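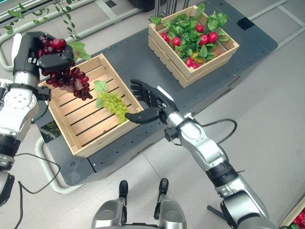

Left hand drops out of grip hold with red grapes

Product: Heo two-arm picking kit, 30-day trial
Software: Porkum control package
Site: Jumthorpe demonstration floor
Opened: June 15, 2024
Priority: Normal
Status: Waiting on customer

Customer report

We are trialling the kit on produce handling before deciding whether to buy. The task is to lift a bunch of grapes out of a pine crate, pass it to the other hand if needed, and set it down again. The right hand has been fine. The left hand picks up the red grapes by the top of the bunch, then reports "grip hold lost" and the program stops. The fingers stay closed when this happens, so we have to release them from the panel.

The green grapes don't trigger it. They are a more compact bunch and we have been using the same settings for both.

Grip effort is at the default of 51 on both hands. We have restarted the controller and reseated the cable at the left wrist. No change.

Support reply

Thanks for the detail. Please send the hand log from the left side and try the following in order:

1. Run the hand zero routine with nothing in the fingers. Keep the hand clear of the crate walls.
2. Check that the left wrist cable has enough slack when the arm is reaching across the table.
3. Swap the task to the right hand using the same red bunch, and note whether the message appears.
4. Put the hold timeout back to 200 ms if it has been changed.

Please don't raise the effort setting yet. It may hide the message, but you will bruise the fruit. 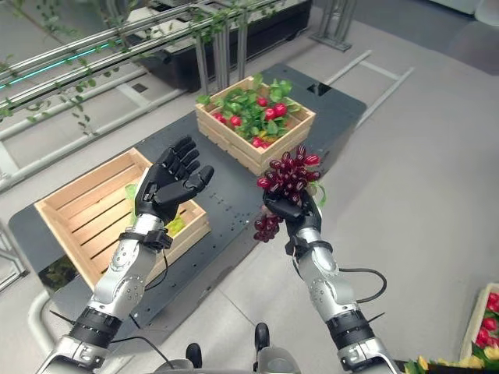

Red grapes in the right hand, left hand open.

Customer update

Steps 1 and 2 done, cable has plenty of slack. On step 3 the right hand held the red bunch and gave no message. Step 4 – the timeout was at 49 ms on the left hand only. One of us must have changed it when we loaded the Sikton crate profile, or the profile did it. We have put it back and will run the task again.

Could you tell us whether loading a profile is supposed to touch the timeouts? It matters to us for the purchase, as we would be changing profiles often for different crate sizes and colours of fruit.

Support reply

A crate profile should only change the reach limits and the approach height. We have passed your question to the software group along with the left hand log. Until we hear back, please check both timeouts after loading any profile – they are under Hands, Advanced.

We will leave the ticket open. Let us know how the left hand goes with the red grapes at 200 ms.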